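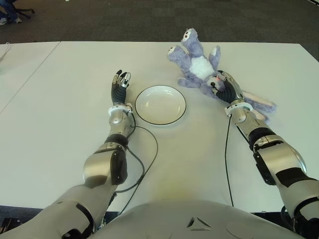 Silver and black arms reaching over a white table.

Ertuğrul Akbulut opens his toy store in Flasach at ten in the morning and closes it at six. He used to stay open until eight. "The last two hours sold batteries and gift wrap," he says. "I was paying to heat the place so people could buy tape."

The store takes up 400 square feet on the ground floor of a corner building. Akbulut worked in the toy section of a department store before he took the lease, and he still orders the way he learned there, with a paper book and a pencil. His business partner, Hüsnü Dursun, enters it all on the computer afterward.

"Hüsnü would like me to stop using the book," Akbulut says. "But when a supplier calls, I have the page open before he has typed the password."

They started with 3000 dollars in stock, most of it puzzles and wooden trains. The trains sold. The puzzles sat on the shelf until the second winter, and Akbulut says he learned more from them than from anything that did well. He had bought what he liked. The families nearby had small children and small apartments, and a puzzle with hundreds of pieces needs a table that stays free for a week.

Dursun handles soft toys, which now bring in the largest share of sales. He buys from Tichý, a family wholesaler, and from a couple of smaller makers. He checks the seams and the eyes on every sample and pulls on anything that is sewn on as trim. "If I can get it off with two fingers, a two-year-old can get it off with his teeth," he says.

He turned down a whole line of rabbits last September over loose whiskers. The maker was not happy about it – they have since started talking again. 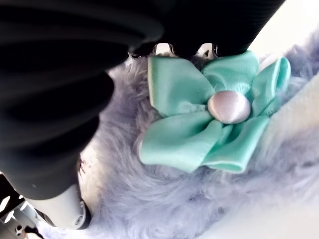
What should a parent look for when buying a soft toy for a baby?

Stitched eyes, tight seams, and an age label that matches the child, with no ribbons or bows that could come loose.

Price is the subject both men return to. A customer can stand in the aisle and look up the same toy on a phone, and many do. Akbulut doesn't mind. He will match a price if the gap is small, and if it isn't, he tells them to order it. "Some of them come back for the next birthday," he says. "They forgot until the day of the party, and I am across the street."

The slow months are February and March. They use that time to count stock, fix the shelves and clear out what didn't move. This year's count came to 582 items, and Dursun wants it lower. Akbulut wants a second rack of trains. They have been arguing about that rack for most of a year.

Neither plans to open a second store. Dursun looked at a place near the Zatico bus stop and liked the windows, but the rent was too high and there was no back room. He still walks past it on his way home. The last time he checked, it was a shoe repair shop.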